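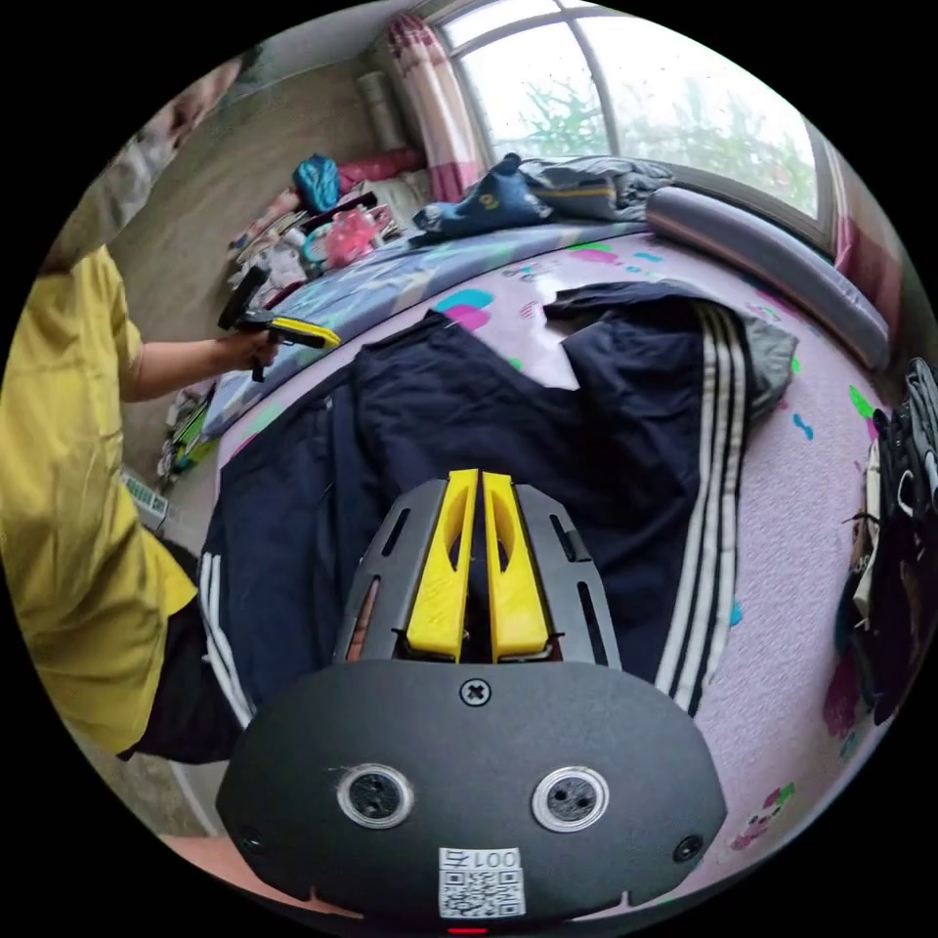 Dudex Pair - hand-held grippers, left and right, yellow fingers

Sold as a pair or as singles. In stock, ships from the Tistel warehouse, orders in before noon go out same day except Wednesday (stock count).

Price: $199 per hand. No discount for the pair, sorry, we get asked a lot.

What you get
Two hand-held grippers, assembled
Two sets of yellow fingers, fitted
One spare set of fingers in the bag
Hex key, Phillips driver, strip of blank labels
Wrist strap x 2
Cables. Charger not included, any decent USB one works

Who buys it
People collecting two-handed demos of soft stuff. Clothes, bedding, towels. If you only do pick and place with boxes and cups the single is plenty, and the older Hirnetero hand is cheaper and you will not notice much difference.

How it did on laundry
We ran the Dudex against the Hirnetero hand on clothes laid out on a bed, in a normal bedroom, daylight from the window. No lab table. Beds are harder - soft under the garment, so when you push down to get hold of an edge the whole thing sinks with you. Worst items were anything slippery. Track pants, track jackets, a rain shell. Cotton tees were easy with either one.

Fingers. The Dudex tips are blunt and close together in the middle. Good for pinching one layer of cloth. With the Hirnetero tips we kept getting two layers on the pants and had to let go and start over. With the Dudex it still happens, less. If you go in flat along the cloth it mostly doesn't happen at all, takes an afternoon to get the habit.

Zippers. Metal pulls are fine if they stick out. If the pull lies flat, use the other hand to lift the cloth first. Neither hand will pick up a flat pull off a mattress, don't bother.

Sleeves. Grab near the cuff, not the middle. You get a cleaner fold and the camera sees more of it. White stripes down a sleeve or leg are a nice help when you review footage, easy to see if the fabric twisted.
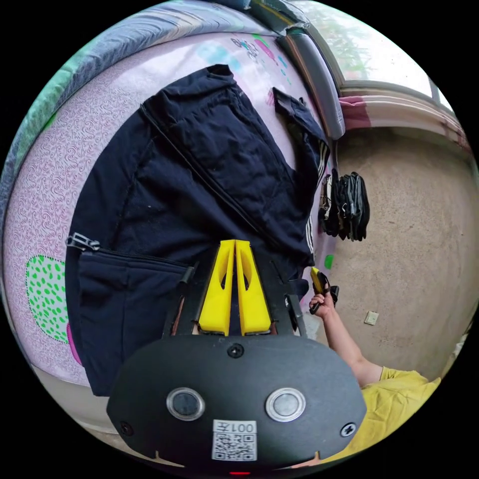
Dudex with a dark navy striped garment on the bed. Label on this one reads 001左.

Camera view
The camera looks over the body plate and past the fingers, so you get both fingertips in view plus a good wide piece of the work area. Wide lens, so straight edges bend toward the sides. Calibrate before you train on anything. The plate takes up a chunk of the bottom of the picture and there is no getting rid of that, most people mask it out. We do.

Bright windows: exposure hunts a bit if you swing toward the glass and back. Lock it in the settings. Default is auto, and it should'nt be, we have told the factory.

Weight and comfort
Fine for a session. Handle is shaped the same for left and right, no mirrored version. Small hands may want the thin grip sleeve (sold seperately, see accessories). After long runs the thumb gets tired before the wrist does. Take breaks.

Labels
Each hand has a QR sticker on the plate. Code is read at the start of a recording so the software knows which hand is which. Keep it clean. If you swap plates, swap the labels too or your left and right come out reversed, and you won't find out till later. Ask how we know.

Quick compare

Dudex
Finger color: yellow
Single layer cloth: good
Zipper pulls: ok if raised
Finger swap: 2 screws
Rated finger life: 2,000 closes on fabric, then check the tips
Works in pairs: yes

Hirnetero
Finger color: gray
Single layer cloth: fair
Zipper pulls: poor
Finger swap: 8 screws
Rated finger life: maker doesn't say
Works in pairs: yes, but pairing is fiddly, one hand drops out now and then

The Arumugam wrist rig also came up in emails. Different kind of thing, straps to the forearm, better for kitchen work and lifting. We don't stock it. On a bed the forearm bar gets in the way when you lean over.

Before you order
Check your recording software takes two streams at once. Some older builds only open the first camera they find.
Fingers wear at the tips. Buy a spare set with the order, saves you shipping.
Do not wash the fingers with solvent. Damp cloth.
Long dangling straps and cords next to the work area will snag. Mostly on the finger brackets.

Accessories
Finger set, yellow - in stock
Thin grip sleeve - in stock
Soft tip covers - back in January
Wall hook, double - in stock
Replacement plate with labels - made to order, ask first

Returns
30 day policy is gone from this line, it is now the standard store policy, see the returns page. Worn fingers are not a defect. A hand that won't pair is, send it back and we swap it.

Questions
Use the form at the bottom of the page and put Dudex in the subject. Say whether you want left, right or both, and which software you record with. Answers usually same day, slower on stock count day.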